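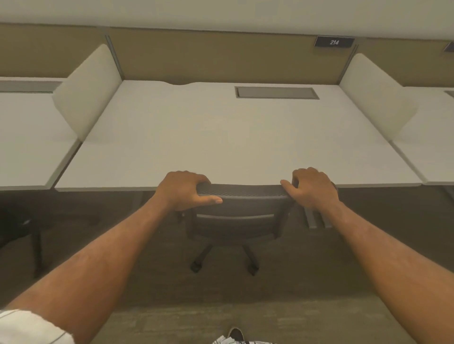
Venla Vuorinen wrote in to say that once the Dutix floor cleaner started on her level at Lornell, her evenings got shorter and her desk had to get neater. That matches what we hear from other offices. The machine takes the open carpet, and the people on shift do the edges, the chairs and whatever got left out.

A few tips for anyone working alongside one:

Push the chair in before you leave. Hold the top of the backrest with both hands and guide it straight, so the casters follow.

Keep cords off the floor. Run them through the opening at the back of the desk -- a loose charger will stop the machine until someone frees it.

Take bags and spare shoes home, or hang them up.

Report a skipped spot by desk number. "Near the window" helps no one at 8 in the evening.

Cleaners, ask for your new task list in writing. Raimo Riihimäki's crew dropped vacuuming and picked up dividers, keyboards and door handles, and the first list left out two of those.

Empty the dust bin every Tuesday, more often in January when there's grit on the carpet.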